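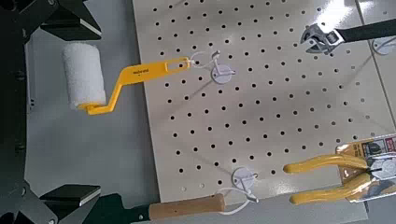 Claims that pegboards keep shared tools in order deserve more doubt than they usually get. Nakance and Jasińska treat a visible tool as a stored tool, but the two are easily confused. On the board in Figure 2, the wrench and the yellow-handled paint roller differ so much in shape that one style of hook can hardly suit both, and the roller's white foam cover sits past the board's edge. Uddin and Nanayakkara report that 7 of 24 households went back to drawers by April -- a result the earlier work does not explain. We see no reason to assume that more hooks would have changed it.

Figure 2. Hand tools and white plastic hooks on a pegboard.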